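Speaker notes: Handmade decorations at home, evening talk, Plunevness craft room
Friday, 7 p.m. Keep it to 40 minutes, then tea.

Opening
Thank Gladys for the room and for putting the chairs out.
Say who I am: Marjan Jafarzadeh, I make garlands, mostly from paper and dried fruit. I sew a little, badly.
Ask who has a box of decorations at home that they haven't opened in a few years. Wait for hands.

Why I started
My mother had a garland made from walnut shells and red wool. It hung over the kitchen door from October until the new year. The wool was replaced twice, the shells were the same ones all along. When she moved I got the garland and also a bag of spare shells, and that was the first one I made, copying hers.
Pass the walnut garland round now. Ask people to hold it by the wool.

The paper garland
This is the long one on the back wall. It has 273 leaves, cut from old sheet music, wallpaper ends and two road atlases. I cut them over one fall, in the evenings, and strung them in an afternoon.
Points to make:
Cut first, sort later. I sorted by color as I went and it slowed me down.
Wallpaper holds a crease better than music paper.
Fold each leaf once down the middle before stringing or it will hang flat against the wall.
Linen thread, waxed. Cotton stretched on me and the whole thing sagged by Christmas.
Show the leaf template. There are copies on the side table, please take one.

Dried orange slices
Slices as thick as a pencil. Oven at 200 Fahrenheit, 4 hours, turn them halfway. Blot with a towel before they go in.
If they come out sticky they need longer. Don't string them sticky.
Lụa Lâm does hers on a rack over the radiator, which takes days but keeps the color better. She has brought some, ask her to stand up and show them.

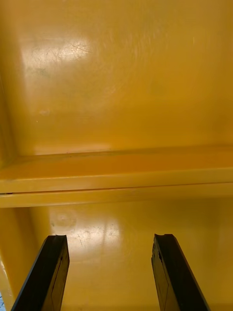

Storing things between years
Paper goes flat in a shirt box, with tissue between layers. Fruit goes in a paper bag, never plastic. I throw out any slice that has gone soft.
Wind garlands round a piece of card with a notch at each end. Show the card.
Write the year on the box. I didn't for a long time and now I can't say which garland was made when.

Making one for somebody else
Talk about the garland for Aleksi Kuusisto and his wife, with a leaf for every guest at their wedding, 154 of them. Each guest wrote a few words on a leaf and posted it back. Some wrote a recipe. One leaf came back blank and we strung it anyway.
Read out two of the messages (cards in my folder, blue clip). Aleksi has said this is fine.
Mention that handwriting in felt tip faded in one summer by the window. Pencil lasted.

Questions
Likely ones: where I get thread, whether glue is any use (only for the end knots), what to do with children under five (big paper rings, no needles).

Before tea
Next month Valtteri Karppinen is showing straw stars. Bring small scissors and a bowl for soaking.
Sign-up sheet is by the door.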